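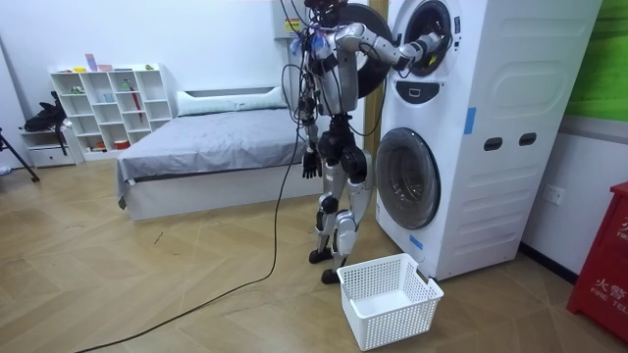

Robot with one arm in the upper door of a stacked washer-dryer

Lifting a small tug into the water from an old quay

Nele Stevens
We have a harbor tug of 70 tons which must go into the water in November. The crane company, Rumow, offers a mobile crane of 200 tons. The port gave me one sheet of paper that says the quay deck can carry 3,000 kg per square meter. Is this number enough to plan the lift? The crane will stand near the edge, and I don't know what load comes under the outriggers. This is my first launch with a crane — before, we always used the slipway.

Marloes Verhoeven
The number on your sheet is for a spread load, such as stored cargo. An outrigger is a point load, so you cannot compare the two directly. Ask Rumow for the outrigger reactions at the worst slew angle, with the tug, hook block, spreader and slings all included. Then you can choose mats and calculate the pressure below them.

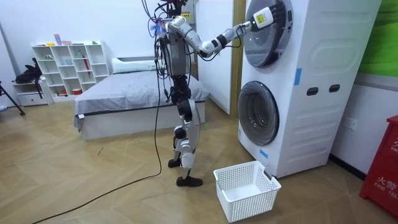 Who should approve the crane position?
The port's engineer should approve it in writing, after seeing the outrigger loads and the size of the mats.

Ask also for the drawings of the quay. On old quays there is often a strip behind the wall where no crane may stand, and this strip is sometimes missing from the short sheet.
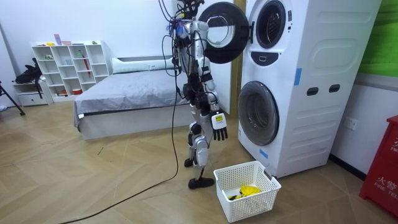 If you must stay behind such a strip, your radius becomes longer, and the crane can lift much less than 200 tons there. With 70 tons on the hook this may already be a problem. Read the load chart at the real radius, and include the half width of the tug and the fenders.

Jasper De Graaf
just get a bigger crane, we did that and it was fine

Ruby-Lee Hoani
A bigger crane is also heavier on the quay, so I would be careful with this advice. Please weigh the tug. Ours had fuel and ballast water that were not in the papers. Pump the tanks out first, and check the tide — you want enough depth under the keel before the slings become loose.

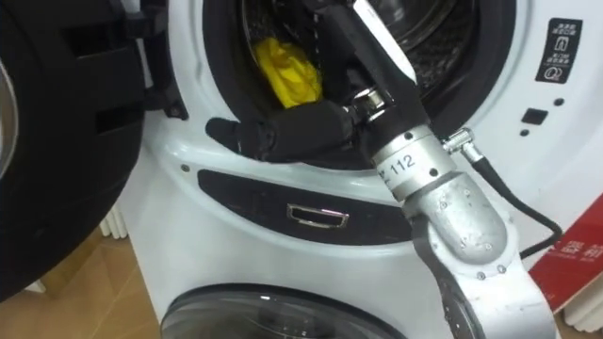

Yellow cloth in the drum of a front-loading machine

Related
Spreader beam or two cranes for a pontoon?
Who pays when wind stops the lift?
Steel or timber mats on a concrete deck
Sling angles for a hull without lifting eyes

Last updated: 2025-05-19
Contact us | © Pirihi Harbor Help | Back to top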